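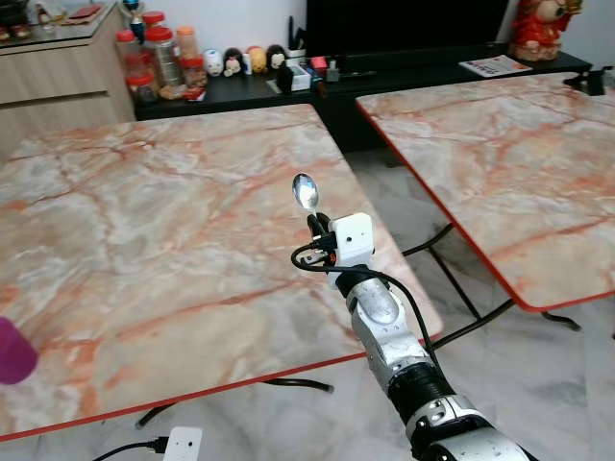 Minutes, Lacson Street residents' supper group, 25/02/2026. Present: Maricel Salazar (chair), Hazem Cherkaoui, Renato Manalastas, Jayson Quiambao. The March supper will be for 33 persons. Hazem asked which spoons we will use, and it was agreed to take the shiny metal ones, same kind as the spoon over the marble-patterned table, and no plastic. Renato will borrow 11 more from his sister.

Soup: Jayson wants lentil, Maricel prefers chicken. Decided lentil, by 3 votes.

Bread was left for the next meeting.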